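Talking About Science With People Who Don't Trust It
Notes for Unit 2, prepared by Nandi Magagula

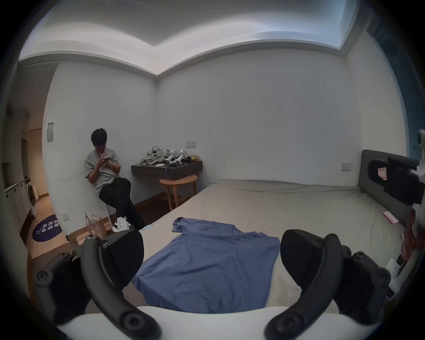 Welcome back, everyone! Last time we looked at where doubt comes from, and several of you stayed behind to tell me about neighbors, uncles and one very stubborn barber, so I'd like to pick up from there.

Start with the word "trust" itself. When somebody says "I don't trust science," they may mean a drug company, a news story about a study, or a teacher who made them feel small when they were 15 (this last one comes up more than you'd think). Ask which it is before you say anything else. You'll have a much easier conversation, and a shorter one, too.

The Hendricks reading, pages 271 to 329, covers what she calls the listening turn. It's a bit dry in the middle, I'll admit, but please don't skip the Plavitz case, where a town argued for years over its drinking water. The engineers had good numbers and brought them to every meeting. What people wanted to know was who had picked the wells to be tested, and it took a long while for anyone to answer that plainly. Compare it with Ustau, where residents helped choose the wells from the start.

A few terms to know for September: source trust, motivated reasoning, false balance. We'll go over false balance together, as the book's definition is muddled.

For next class, write up one real conversation you've had about a health or climate claim. Change the names, please! Two pages is plenty. Bring a printed copy, and leave a wide margin for your partner's comments.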